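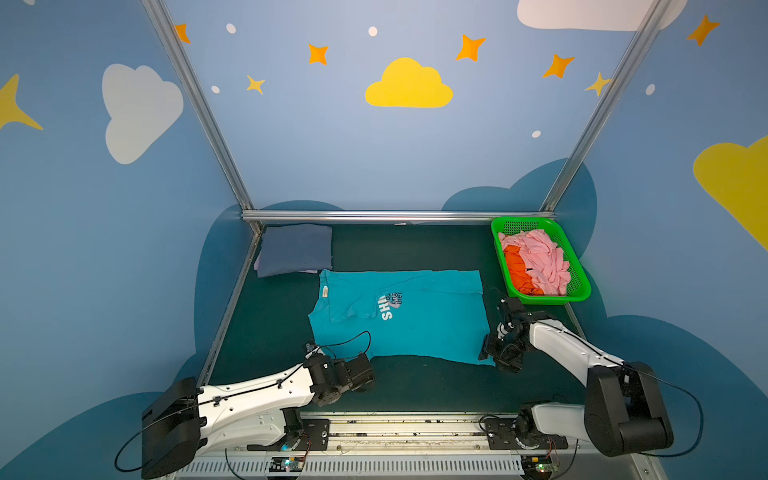 T-shirt estendida, com o colarinho para a esquerda e o estampado de lado.

Uyên Bùi começou a falar de cor ainda antes de eu tirar o casaco. Tinha a mesa da cozinha cheia de meadas, frascos e cadernos, e quis logo mostrar-me um azul. "Olha isto à janela. Agora vira-te para dentro. É outro, não é?" Era outro, sim! E a conversa ficou por ali quase uma hora, naquele azul que mudava de sítio para sítio.

Dirige a Diệp, uma oficina de tinturaria natural em Sastamow, e guarda um arquivo de 2889 amostras de tecido tingido, cada uma com a receita presa por um alfinete. Há lírio-dos-tintureiros, garança, casca de cebola, pastel, nogueira – e muito índigo, a sua paixão confessada. "O índigo sai verde da cuba e fica azul ao ar. Já vi isso milhares de vezes e continuo a chamar quem estiver em casa para vir ver."

Aprendeu com uma vizinha de Jultau, que tingia lã e media tudo com a mesma caneca de esmalte. Quando Uyên lhe pediu as quantidades por escrito, a resposta foi um riso. "Passei um inverno a pesar às escondidas o que ela deitava na panela. Variava sempre, e a cor saía igual."

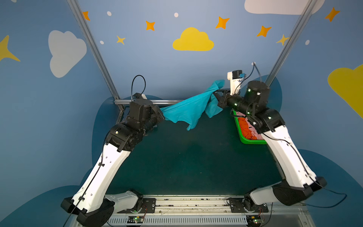
Do algodão fala com mais cautela. A lã agarra a cor com facilidade, explica-me, ao passo que o algodão pede uma lavagem demorada, taninos e depois alúmen. "As pessoas trazem-me roupa comprada na loja e querem mergulhá-la logo. Eu digo: primeiro vamos lavá-la como deve ser. Metade das manchas que me aparecem vem dessa pressa." E o fio das costuras? "Ah, o fio! Quase sempre é poliéster, fica da cor antiga. Eu adoro. Uma camisa amarela com pespontos azuis é uma alegria."

Também lê etiquetas com uma atenção que eu só dou a cartas. Quer saber a composição, claro, mas gosta igualmente das letras, dos nomes, da maneira como estão cosidas.
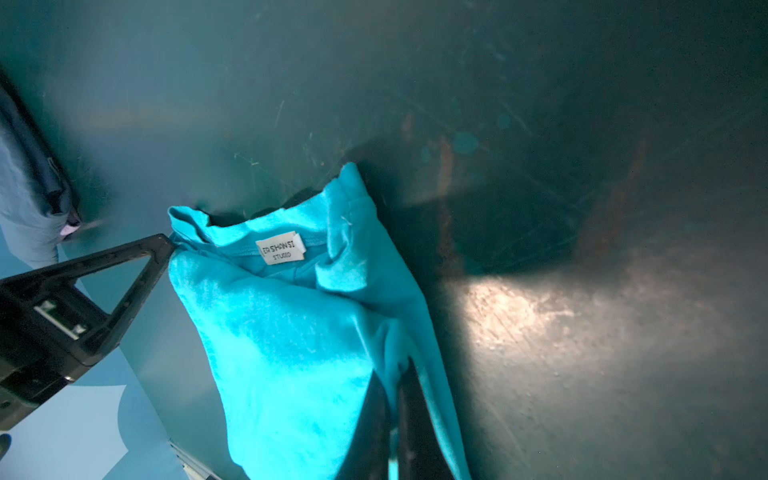

Etiqueta no interior da gola, com a palavra "STUDIO" na linha de baixo.

Em março, levou parte do arquivo à Casa Derkirov, numa exposição em que se podia mexer nas amostras. Conta-me que um rapaz ficou a tarde toda a ordenar vermelhos. "Eu tinha-os por planta, ele pô-los por temperatura. Ficou muito melhor e ficou assim até ao fim." 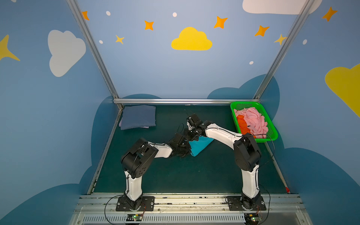 Pergunto-lhe pelo turquesa, cor de que há pouco no arquivo. "Porque dá trabalho! É preciso um azul claro, bem limpo, e por cima um amarelo levíssimo, e há dias em que o amarelo manda em tudo." Depois põe-se a falar de vizinhanças: um pano turquesa vivo sobre uma superfície verde-escura, como na fotografia, parece-lhe ganhar luz, e ela aposta que o mesmo pano em cima de um lençol branco nos pareceria mais discreto. Por isso tem em casa cartões de 40 fundos diferentes e experimenta cada amostra em vários antes de lhe dar nome.

Os nomes são outra conversa. Há um "chá esquecido", um "muro norte" e um castanho que se chama apenas 55, o número do banho de onde saiu. A próxima oficina aberta é a 21 de maio, com folhas frescas de pastel, e Uyên já anda a ver o canteiro todas as manhãs. À saída deu-me uma meada ainda sem nome, para eu pensar nisso no comboio.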